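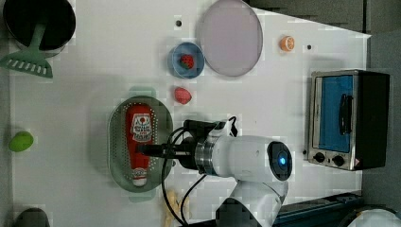

Notebook 4, p. 60

January, started 9:40

Play kitchen set for Mirnimus, second layout on the white table. The idea from the Vasić handout is that if every item has a home before you start, people will put things back where they found them. I don't believe it yet. The handout gives no evidence, only a drawing of a very neat shelf.

Layout as of this morning: pot in the back left corner with the green slotted spatula across it, colander in front of that, then the blue bowl and the big plate along the back, toaster oven on the right. One strawberry in the bowl, the other on the bare table below it. Orange slice past the plate toward the oven. Ketchup lying in the colander.

The ketchup in the colander is the first thing I want to argue with. Thắng Lưu says a colander is a container like any other and the bottle doesn't roll when it's in there. Fine. But our list has "colander: for washing fruit," and the fruit is over by the plate. Either the list is right or the table is right. I asked which one we're supposed to copy for the storage labels and got a shrug.

The two strawberries are a problem too. The one on the table is a bit paler and more pink than the one in the bowl. Tuka's order sheet calls them the same item. Could be two batches, could be fading. I would not put money on fading after this little use, but I can't rule it out — I didn't write down what they looked like when they came in. Doing that now for everything else in the box. Should have done it at the start.

Scale. This bothers me more than it bothers anyone else here. The bottle takes up most of the colander. The plate could hold a real dinner, and the things to serve on it include strawberries and a small slice of orange. The oven is a toaster oven, so at least it's meant to be small. Tuka's sheet says the pieces are "matched for size." Matched to what? I measured the colander twice and got different answers depending on whether I included the handles, so I've written "without handles" in the margin and will stick to that.

Color is the one thing I'll give them. Against a white top you can find any of this quickly. The sage green of the colander is the weakest, but with something red lying in it you don't miss it. I'd still like to see the same set on the Nonach bench, which has a brown top and worse light. White tables flatter everything.

10:30. Small holes in the tabletop: one behind the blue bowl, one beyond the orange slice, one by the bottom edge of the oven. Thắng wants to use them as marks for where things go. I said no. If the top gets swapped, the whole layout goes with it. Tape corners are ugly but they can be moved. No decision.

Spatula. It rests with the handle in the pot and the slotted head down on the table. For a play kitchen, who cares. As a place where it is supposed to "live," I think it's wrong, and anyone brought up in a real kitchen will turn it around within the hour. That would make a decent test of the handout: leave it as it is, tell people nothing, and see which way it ends up. My guess is that the habit beats the label. Writing the guess down here so I can't change it later.

Moved on to surfaces and labels, soft goods first. 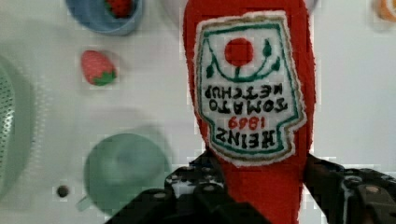

Ketchup, label upside down. Stitched lettering, red tomato with green vine.

Notes on the label. It's embroidered, HEINZ in the biggest letters, TOMATO KETCHUP and 1869 in smaller ones, with a dark green line and a tan or gold edge around the lot. The letters wander a little if you look close. From a normal distance I doubt anyone would notice. The red fabric is fuzzy and the outline has begun to look a bit frayed, and I don't know if it was like that out of the bag (see above, nothing written down).

Thắng's view is that the label makes this the easiest thing on the table to name. I agree, with the caution that people may be naming it from the shape and the red and not reading anything. Cover the label and ask again before we claim otherwise.

Cleaning: the sheet says "wipe down." You can wipe a plate. I'm not convinced you can wipe fuzz. Asked Tuka whether soft pieces can go in a mesh bag at 60 degrees. Reply was a link to the sheet I was already quoting from.

Cost, while I'm complaining. The budget line is 1800 for the full kitchen, and around 70 of that would cover spare fruit. I'd buy the fruit now, in one order, so at least the strawberries match each other. Thắng would wait for the results from the shelf test. We left it there.

To do:
Write the condition list, every piece, today's date on it
Fix the colander line on the list or move the fruit
Tape for corners, the narrow kind
Same layout on the Nonach bench
Check the spatula at 4

4:00. Spatula has been turned around. Thắng says it wasn't him.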